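News > Business > Retail and Textile

Mernard Closes Its Wusbridge Cap Workshop and Moves Sewing to Saithong

July 23, 2020 – By the Clerkside business desk

Headwear maker Mernard has confirmed that it will close its sewing workshop in Wusbridge and move the work to its larger plant in Saithong. The decision was sent to employees in a short letter, and the company published the same text on its website in the evening. The workshop has 65 workers at the moment. According to Mernard, 31 of them will be offered other positions, mostly in the warehouse and in the repair department, which both stay in the town.

The company explains the step with the weak orders of this spring. Sports clubs and summer camps, which normally buy caps in large numbers before the season, have canceled or made their orders much smaller. Mernard says that it received orders from 668 clubs last year, and that this year the number is far below that. It did not give the exact figure. Online sales to private customers went up in the same months, but this was not enough to fill the machines in Wusbridge.

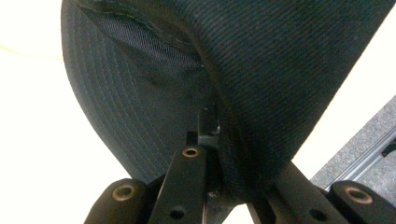 Caps are a more difficult product to move than many people think. The front panels and the sweatband can be sewn by almost any factory with the right machines, but the brim needs people with experience. On a dark baseball-style cap the rows of stitching follow the curve of the outer edge, one inside the other, and the thread is often only a little lighter than the cloth. A row that runs out of line can be felt with the finger even when it is hard to see. In Wusbridge this work was done on older machines which the workers adjust by hand, and several of these machines will now be shipped to Saithong.

The union that represents the workers has asked for a later date. It says that the training of new sewers for the brim takes many months, and that the company will need the people in Wusbridge longer than it plans now. It also wants the offer of other positions to be made to all workers who have been with the company for more than ten years. Mernard answered that it is ready to talk about the date – but the closing itself will not be discussed again.

The town has its own reasons to worry. The building belongs to the municipality, and it was renovated only three years ago with public money. It offers 2,000 square meters on two floors, and it is not clear who could rent such a space in the current situation. The town office said it would prefer to divide it into smaller units for local businesses, and that a first plan should be ready after the summer break.

Shops in Clerkside, where a large part of the Wusbridge caps is sold, do not expect empty shelves. Two store owners said that they still have enough stock from the spring, when they had to stay closed for several weeks. They are more interested in the price, which Mernard promises to keep at the same level until the end of the year.

The next meeting between the company and the union is planned for the last week of July. Repairs and exchanges will be accepted at the Wusbridge address as before.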